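Clavow Matte Black Work Top
By Clornard, Dornport

Home > Workshop and Studio > Tops and Surfaces > Clavow

Item no. 182-B
Finish: matte black
Shape: rectangular, square corners
Sold as: top only (legs and frames are listed separately)

We have been making work tops in Dornport for a good while now, and the Clavow is the one we end up talking about most. It started as a top for framers and bookbinders, people who spend all day laying pale paper on a surface and squinting at the edges. A white bench makes that miserable! On matte black, a sheet of cream stock stands right out, and so does every stray thread, paper crumb and bit of eraser dust. Model makers found it next, then quilters, then a watch repairer who bought two.

Lihua Qiu drew the first version at her own kitchen table and has been fiddling with the finish ever since. The early ones were a bit too smooth, and a ruler would skate off across the bench if you looked at it wrong. The current finish has a little more grip. You can still slide a heavy portfolio across it with one hand, but a metal rule stays where you set it down.
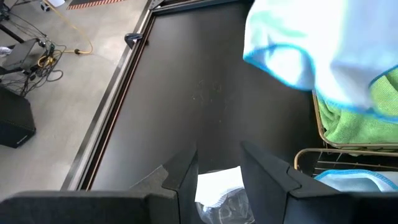
Matte black top with light surface marks near the center.

About those marks. A dark surface shows pale scuffs sooner than a light one does, and we'd like you to know that before you order. Most smudges come off with a damp cotton cloth and a drop of dish soap. Go in straight lines, then dry with a second cloth. Deeper scratches stay, though you can make them much less noticeable with the touch-up stick (item no. 42, sold in the Care section). Please don't use furniture polish, wax or melamine sponges. They leave shiny patches, and a shiny patch on a matte top is there for good.

Cutting on it
Use a mat. The top will forgive the odd slip of a craft knife, but it isn't a cutting surface and the warranty doesn't treat it as one. Any self-healing mat lies flat on it, and the dark green ones look terrific.

Glue and paint
White glue peels off once it has dried, which is oddly satisfying. Acrylic paint wipes away while it's wet. For spray adhesive, cover the top with newsprint first. Keep acetone and nail polish remover well away from it.

Lamps
A lamp set low and off to one side will throw a soft gray sheen across part of the top. Some customers like this for spotting dents in leather or paper. If you don't, raise the lamp or bring it in from behind your shoulder and most of the sheen goes away. Lizelle Adams in our showroom has a bench set up both ways, so come and try it if you're nearby.

Fitting
The underside is predrilled for Mokgethi legs, and the screws come in the bag taped to the packing sheet. If you're using a frame of your own, drill pilot holes first and stop well short of the top face. Two people make the lifting a lot easier. Leave the protective film on until the top is fixed in place, then peel it back slowly from one corner.

Load
Tested to 80 kg, spread evenly, on four Mokgethi legs. Bench vises and small presses are fine if you put a backing plate under the bolts. For a cast iron nipping press, write to us first and tell us what it weighs.

From customers

"Third Clavow for our bindery. The first one has been used hard every day and it's still flat. I do wish it came in a longer size." Ntombi Pretorius

"I sort seed beads on mine and I can finally see the clear ones. Arrived with a small ding on the underside, they offered a swap but I couldn't be bothered." Lizelle Xaba

A longer size is coming! Mandla Mokgethi is working on the bracing now and we hope to list it in January. It will take a fifth leg in the middle.

Delivery
Tops ship flat in a double-walled carton with corner guards. Check the corners before you sign. Delivery is free on orders that include a set of legs.

Goes well with
Mokgethi straight legs, set of four
Clavow shelf, underslung
Touch-up stick, matte black
Cotton bench cloths, pack of two

Page updated 29 November 2019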